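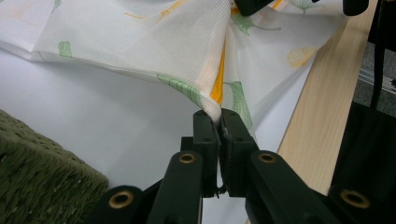

Why Is the Ginkgo Leaf Shaped Like a Fan?

Have you ever picked up a leaf and thought, well, that looks like a tiny fan for a mouse? If you have, there's a good chance it came from a ginkgo tree. Ginkgo leaves turn up in lots of places besides trees, too. People print them on cloth, paint them on bowls and stitch them onto pillows, and once you know the shape you'll start spotting it all over the place!

Let's start with the tree. Ginkgos are very, very old, and I don't mean grandpa old. Trees a lot like them were growing when there were dinosaurs stomping about. Most leaves you know, like maple or oak, have one thick line down the middle (or a few big ones) with little lines branching off. Those lines are called veins, and they carry water. A ginkgo leaf does it differently. Its veins start at the stem and split in two, then split in two again, spreading wider and wider as they go. Spread your fingers out as far as they'll stretch and you'll get the idea.

In spring and summer the leaves are green. In fall they turn a bright, buttery yellow, and then a whole tree can drop nearly all its leaves in a day or two, so the sidewalk looks as if somebody spilled a giant box of cornflakes. That's why cloth makers who like ginkgos so often use green and yellow together. It's like having summer and fall on the same piece of fabric.

How does a leaf get onto cloth? Pejman Shahbazi, who prints fabric in Arnville, starts with a drawing. He turns it into a pattern that can repeat, so the leaves seem to go on and on, and then he prints it with one color at a time. On a thin white cloth he likes pale colors best, so the light can still come through.

You can try it yourself! Cut a fan shape out of a kitchen sponge, with a little notch at the top, and dab it in green fabric paint. Press it gently on an old white handkerchief, leave plenty of space, and press again. Let it dry for 24 hours before you add your yellow leaves. Then draw the stems last, with a thin brush, and make them a bit wiggly.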